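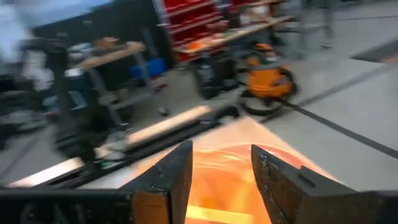

What is in Bastora?

Bastora is a table of wind-up toy records, one row per toy, compiled from printed shop catalogs and resale listings. Each row gives the maker, the type of toy, the kind of motion, the key type, the listed condition and the asking price where one was printed.

Version note

Current files as of 6th September. The July files are still in the archive folder. Do not mix the two: the condition codes were renumbered between them, and a join on condition will run without an error and give wrong results.

Files

toys.csv — the main table
makers.csv — maker names, spelling variants and the form used in the main table
motions.csv — list of motion codes with a short definition of each
sources.csv — catalog and listing sources, with a source ID
rejects.csv — rows removed during cleaning, with a reason code

All files are UTF-8 with comma separators and a header row. Text fields are quoted only when they contain a comma. If Stüber shows up as garbled characters, your program is reading the file as Latin-1. Set the encoding by hand when you import it.

Fields in toys.csv

toy_id: unique text key. Stable between versions.
maker: the name as given in makers.csv. Blank if the source names no maker.
maker_raw: the name exactly as printed, including misspellings.
type: animal, vehicle, figure, boat, ride or other.
motion: code from motions.csv. A toy with two motions gets the main one here and the other in motion_2.
key: fixed, removable, missing or unknown.
body: tin, plastic, mixed or unknown.
runs: yes, no or untested, as claimed by the seller.
condition: 1 to 5, where 5 is the best.
boxed: yes, no or unknown.
price: asking price as a number, in the currency given in the next field.
currency: three-letter code.
source_id: matches sources.csv.
notes: free text.

The makers file lists 58 makers. The motions file has 29 codes, several of which are rare. "Hop" and "peck" are separate codes. A bird that hops forward while pecking is coded as hop, with peck in motion_2. "Roll" covers anything on wheels that moves in a line or a fixed curve. "Tumble" is used only when the toy turns fully over and lands on its feet.

How the rows were made

Catalog pages were scanned and typed by hand. Resale listings were copied as text, then split into fields with a script, and every split was read by a person before it went in. The script is poor at telling a key type from a key condition ("key good" was often stored as a type), and most corrections in the log come from that one mistake.

Motion was coded from the written text only. Where a source says just "clockwork" or "winds up," motion is set to unknown. No attempt was made to guess from the type of toy, even in plain cases such as a wind-up train.
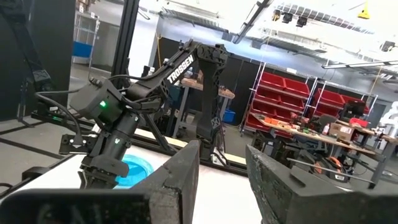
Two fields were coded a second time as a check, motion and condition. A sample of rows was given to a second coder who had the source text and the motion list but could not see the first set of codes. The two coders matched on 79 percent of condition values. Motion did better, and most of the gaps there were between "walk" and "waddle." The definitions of those two were tightened after the check and the affected rows were coded again.

Maker names

Bisley, Bunus and Stüber together account for roughly 30 percent of the rows with a maker. This reflects the catalogs that were on hand and says nothing about how many toys each firm sold. Bunus changed its printed name more than once, and all forms are grouped under the one name. Anyone who needs the older forms should work from maker_raw.

Bisley tin boats are a special case. The same boat was sold under several shop labels, and a listing often names the shop as the maker. These rows keep the shop name in maker_raw and have Bisley in maker only when the source also gives a Bisley model number.

Known problems

Prices are asking prices. Sale prices were rarely available and were left out. Currencies have not been converted, and no price has been adjusted for inflation.

The runs field is weak. Sellers tend to write "works" for a spring that turns at all, and a toy that runs for a second or two is marked the same as one in full order.

Condition was rescaled from seller wording. "Good for its age" maps to 3 in every case, which is likely generous for tin toys with rust.

Duplicates remain. A toy relisted by the same seller was merged when the wording matched, but a toy resold by someone else gets a new row.

Plastic toys are thin in the table. Most of the catalogs cover tin.

Suggested uses

The table works for looking up motion types by maker, for testing text cleanup on short product listings, and for teaching joins on messy names. It should not be used to value a toy. The price column has too many blanks, and the blanks are not random — sellers of rare pieces often ask for offers.

Loading

Read toy_id and source_id as text. Both can have leading zeros, which spreadsheet programs drop without warning. Blank and "unknown" mean different things: blank is a field that was never checked, and unknown is a field that was checked with no answer found in the source.

Corrections

Send the toy_id, the field name, the proposed value and the source for it. Corrections without a source are kept in a separate list and are applied only if a second source turns up. Changes to makers.csv are held for the next version so that grouped names stay fixed within a release.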